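Every November somebody forwards me the same headline about a "comet of the century," and every November I end up in a cold field with a thermos. This time it was Lornell Ridge, 2 hours from home, for a comet the Trivard astronomy newsletter swore would be an easy naked-eye object.

It wasn't. I got a gray smudge in binoculars at 5 a.m. - maybe. The Lotent forum had 161 posts by breakfast, half of them calling it spectacular. 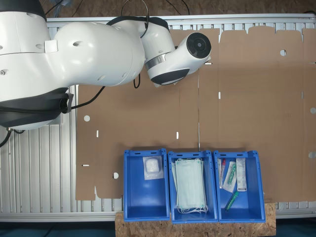

So why do the brightness forecasts keep missing? Most of them stretch a curve from a few early readings, and a fresh comet can flare far from the Sun and then stall.

I'd trust these folks more if they printed the error range next to the big number. The newsletter's correction ran in small type under an ad for a telescope mount. I'm keeping my thermos packed, but I want to see other people's sketches first.

Share 100 | 2 comments
Contact | © Ignacio Sky Notes | Back to top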